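# Clurkberg 开放日：厨房台面双臂演示，现场记录与讨论

**焊点偏移**（楼主）

3月去了 Clurkberg 的开放日，主要看 Zunthorpe 平台的厨房演示：双臂，任务是水槽区的餐具整理。每场限16人，讲解40分钟，提问另算。我站第二排，只记跟集成有关的。

先说感知。讲解员切了几路画面，其中腕部视角很暗，除了顶灯和墙上的插座，背景基本是黑的，夹爪两指之间能看到一段白色软管。深色台面加深色柜体，这个曝光对腕部相机不友好。
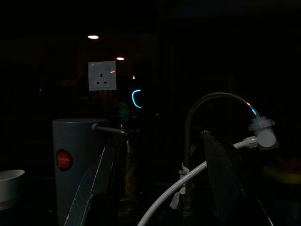 ## 1楼 回复

**kuka不卡**

腕部曝光是锁死的还是自动？锁死的话，顶灯进画面时背景至少稳定；自动的话，顶灯一进来，暗部就压没了。

**焊点偏移**（楼主）

问了，答复是“按任务配置”，等于没答。

**Hernness老用户**

我们在 Hernness 的产线上遇到过类似情况，最后关掉自动曝光，加了一圈漫射补光，抓取失败大约少了40%。不过那是哑光工件，餐具反光强，补光可能更糟。

## 2楼 关于线缆

**三号导轨**

我跟楼主不同场，看法也不同。曝光是小事，走线才是问题。外露线缆在台面上绕一个大弧，任务空间里就多了一个柔性障碍物，规划器一般不建模。现场问有没有做线缆避碰，回答是靠限制关节范围。关节范围一收，水槽深处的姿态就少了。
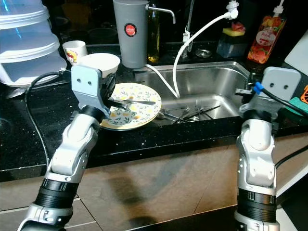

末端走线我建议参考 Sanna 那套支架，线从腕关节后侧出，沿小臂固定4个点，弯曲半径留足。演示机左侧那根黑线从支架后面拱起来，横过台面一直拖到前沿，右侧还有两根从边上过来，其中较粗的一根接在夹爪旁的蓝色接头上。这种布置调试时方便，长期跑我不看好，接头受侧向力，先坏的多半是它。

**焊点偏移**（楼主）

不同意“小事”。线缆可以重走，半天工作量。感知链路改一次，标定和数据都得跟着重来。

**三号导轨**

重走线之后手眼标定一样要复核，线缆拉力会影响末端重复精度。你那半天没算这个。

**kuka不卡**

两位说的是两个误差源，量级不同。小负载臂上线缆拉力造成的偏差，我测过在毫米以下。抓叉子够用，插接类任务不够。

## 3楼 任务难度

**灰度值128**

我更关心抓取对象。水槽前部那堆叉子勺子互相压着，金属盆底又是强高光，深度相机在这里基本是空洞。盘子上单放的那把叉子难度低得多，拿它说明不了堆叠场景的能力。

**Hernness老用户**

堆叠场景讲解里提了，说优先抓露出柄部的。成功率没给。

**灰度值128**

没给数就先按没有处理。

**焊点偏移**（楼主）

提问环节有人要过失败案例统计，对方说资料里会附。我拿到的那份一共6页，没有这一项。哪位的版本里有，麻烦贴页码。

**三号导轨**

我这份也是6页，同样没有。

**kuka不卡**

下一场我报了名，准备问三件事：曝光策略、线缆固定方案、堆叠餐具的单次抓取成功率。还有要补的今晚前跟帖。

**灰度值128**

补一条：滤水器旁边那根白色软管算不算障碍物，碰到之后是停机还是继续。

**kuka不卡**

记下了。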